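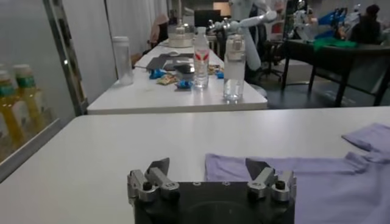 Wrist cam, shirt flat on the table, fingers open.

Folding a tee with the Litora two-arm kit. Quick version, full one when I get time.

Clear the table first. One shirt, nothing else. Load the fold preset, speed at 5 for a first go. Open both grippers all the way before you lower them.
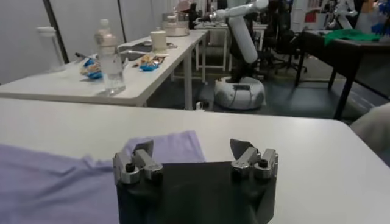 Wrist view with the shirt off to the left.

Shirt not centered? Slide it over by hand, arms paused. Dont try to fix it in the offsets. Sleeves in, then hem up.

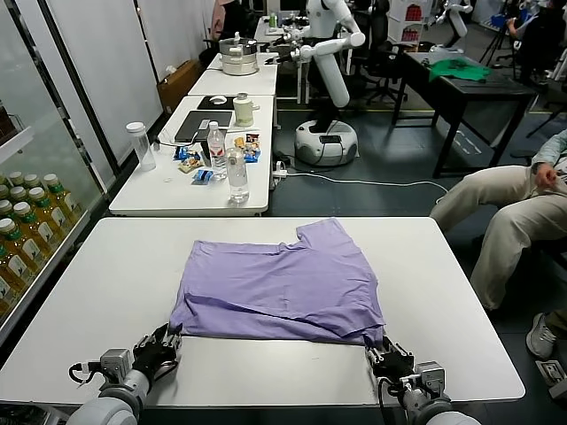
Last bit is corners. Pinch low, pull slow, let go. Bad fold, shake it out and start agian.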